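Small parts, screws and the junk drawer: sorting tips for the shed and laundry

Most sheds have at least one ice cream tub full of mixed screws. Tipping it out and putting it in order takes an afternoon, and keeping it that way takes a few minutes a week. The tips on this page are for ordinary household hardware: screws, nails, wall plugs, washers, hose fittings, picture hooks and the odd bits left over from flat-pack furniture.

Start with the biggest mess

Pick one tub or drawer and finish it before opening another. Put an old towel on the bench first so nothing rolls onto the floor. Pull out anything rusted, bent or stripped and throw it straight in the scrap tin. A screw with a chewed head will not get better in storage.

Sort roughly on the first pass. Nails, wood screws, machine screws and bolts, everything else. Don't measure anything yet. Lengths and gauges come on the second pass, when each pile is small enough to see properly.

Use open bins for sorting and lidded ones for storage

Lids get in the way while you're working. Wide, open bins on either side of a shallow tray are easier, with the mixed lot in the tray and the sorted pieces going left or right. Plastic is fine for the bins. For the tray, stainless steel wipes clean and doesn't hold on to oil.

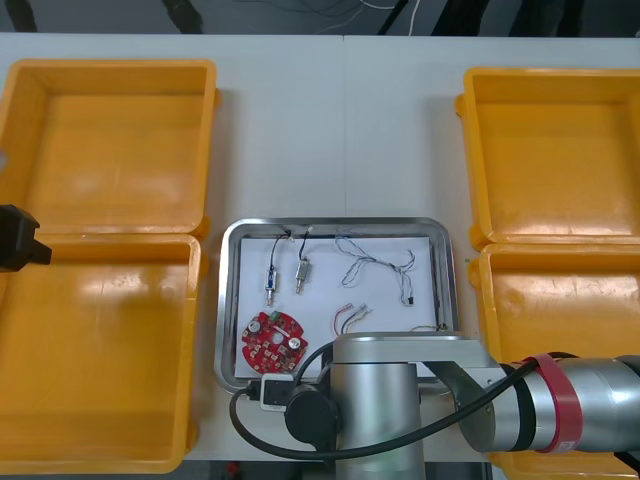

A reader in Isbridge wrote in to disagree, saying she gave up on bins years ago and sorts into muffin tins, as the cups are small enough that you stop when one is full and you never end up with a kilo of one size of washer. Muffin tins do work for washers and small nuts. Long bolts won't sit flat in them, so keep a bread tin for those.

Labelling

Write the label for the person who doesn't know the shed. "8 gauge, 50 mm, treated pine" is more use than "decking". Masking tape and a pencil will outlast most felt pens in a hot shed, where ink fades by the end of summer. If you use jars, stick one of the contents to the outside with a dab of hot glue.

Put the date on tubes of silicone and filler when you open them. Most are past using within the year, cap or no cap.

Getting rust off

Light rust on bolts and hand tools comes off after a night in white vinegar. Rinse them in water with a spoonful of bicarb, dry them on the towel and wipe with a little machine oil. Leave out anything galvanised or chrome plated, as vinegar strips the zinc and dulls the chrome. Don't leave good steel in for days — it will pit.

A magnet in a plastic bag picks up spilled nails. Turn the bag inside out around them and the magnet stays clean.

What to keep

Keep spare tap washers, fuse wire if your board still uses it, and the Allen keys that came with beds and cots. Keep 4 of each common wall plug size and let the rest go. Offcuts of chain, mystery brackets and single hinges can go to the tip shop. If something has been through two sort-outs without being used, it can go as well.

Old paint and solvents are a separate job. Check your council's drop-off dates and don't put them in the kerbside bin.

Where to put it all

Heavy things go low. A shelf of full screw jars weighs more than it looks, and the brackets from a cheap kit are often not up to it. Fix shelving to the studs, at 3 points at least for a long board. Anything with a blade or a poison label goes high and behind a door.

In the laundry, keep one small kit and nothing more: a screwdriver with changeable bits, pliers, a tape measure, picture hooks and a roll of plumber's tape. This saves a walk to the shed in the rain.
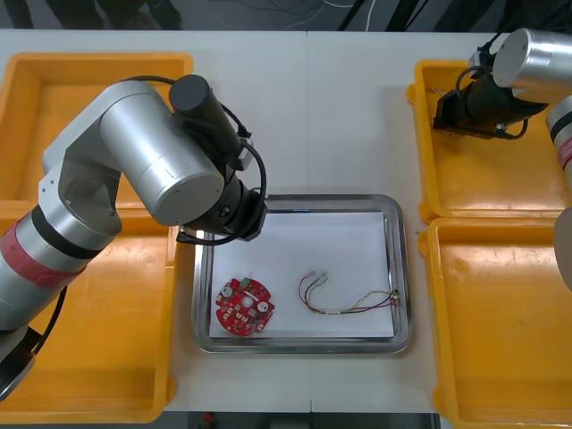
Hegarty Home Notes | Shed and Laundry
Words: the Hegarty Home Notes desk
Updated Fri 24 October

Keeping it sorted

Have one catch-all tray near the door and empty it on the same day each week. Loose screws from pockets and the washing machine go in there, along with anything picked up off the floor. Once the tray is full you've left it too long.

Buy refills in small packets unless there's a big job on. A box of 1,000 staples is good value for a fence and a nuisance for the next ten years otherwise.

Wipe out the tray and bins with a damp cloth and a drop of detergent, then dry them before anything steel goes back in. Check the lids on your storage jars while you're there. Cracked ones let the damp in, and in a coastal shed that can undo the whole job over one winter.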